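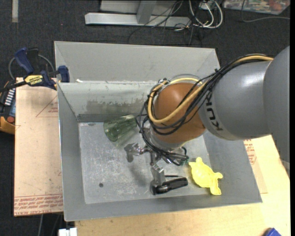
Slide 1: Green glass tumbler in a gray metal bin

Logging What Matters: a small team's first year with central logs
Speaker notes, November 28, 2018

Good afternoon, everybody, and thank you for coming to the session right after lunch, which I know takes some character. My name is Hrefna Þrastardóttir, and I look after security at Prernine. When I say I look after security, I mean that I do that and also the mail server, the door badges and, on a bad week, the printers. So if you were hoping for a talk from someone with a big team and a wall of screens, I do apologize, but I think a lot of you are in the same boat as me and I'm very glad to have you here.

(Ask: who has central logging today? Who reads it? Wait for the laugh, then move on.)

Slide 2: Where we started

We had 40 servers, and every one of them kept its own logs in its own way. Some kept them for a year. Some threw them out after three days, and of course those were the ones I always needed. Last February we had an odd login on a file server, late in the evening, with an account that belonged to a contractor who had already left us. Vilhjálmur Ásgeirsdóttir and I spent the better part of two days going from machine to machine, copying text files onto a laptop and trying to line up the times. Two of the clocks were wrong. One was wrong by a whole hour, and I'd like to tell you I spotted that early, but I did not.

We never got a full answer about that login. We closed the account, changed the passwords it could have touched, and wrote down everything we would have liked to know. That list became the project.

Slide 3: The list

Keep this one short, people can read it themselves.
Who logged in, from where, and did it work
New accounts, and accounts added to admin groups
Services installed or stopped
Logs being cleared
Name lookups leaving the network

You'll notice firewall traffic isn't on there. I went back and forth on that one. We did add it later, and I'll come to what it did to our disk.

Slide 4: Collecting

We put a small forwarder on every server and sent everything to one box, which we named Gamell. The forwarder we picked is called Politeck, and it has been fine. I don't want to spend our time on products, so please catch me afterward if you want to compare. What I'd ask you to take home is to fix your clocks first. Do it before you install anything. Point every machine at the same time source, store everything in UTC, and let the screen convert it for you if you like local time.

Also, please put the log box on its own segment, with its own admin account that isn't used anywhere else. If somebody gets hold of your domain admin password, you don't want that password to open the logs too.

(Drink of water.)

Slide 5: The first alerts

Oh, this was a humbling week. I turned on every rule that came in the box, because they were there and I was excited, and by Monday morning I had 2117 alerts sitting in my inbox. I read 517 of them before I gave up, and by then I was clicking so fast that I doubt I would have noticed a real one if it had waved at me. Most came from a backup job that tried an old password before trying the new one, every night, on every server. It had been doing that for years, bless it.

So we turned everything off and started again with 3 rules:
An account joins an admin group
A security log is cleared
A disabled account tries to log in

Those were quiet enough that when one fired, I got up and looked. We added new ones slowly after that, and each had to come with a note saying what the person on duty should do when it goes off. If we couldn't write the note, the rule stayed out.

Slide 6: Storage

Firewall logs filled the disk in under a week. (Show graph, let them enjoy it.) We now keep those for a month and keep login records for a year. Talk to whoever handles privacy at your place before you settle on your own numbers — logs are full of people's names and habits, and your coworkers deserve to know what's kept and who can read it. Ours asked very good questions, and I changed two things after that meeting.

Slide 7: Practice

Every so often Vilhjálmur does something harmless on a test server and doesn't tell me what or when. I try to find it. The first time, he made an account called Fogh and put it in the admin group, and the alert never arrived, as the forwarder on that server had stopped and I had no alert for a machine going silent. I do now, and it has been more useful than anything else we've built.

If time is short, skip slide 8 and go straight to questions.

Slide 8: What's next

Laptops, mainly. They go home, they sleep, they turn up with a week of logs all at once. I haven't solved it. If you have, come and find me at the coffee table, I'd love to hear how you did it.

Questions. Repeat each one into the microphone for the people at the back.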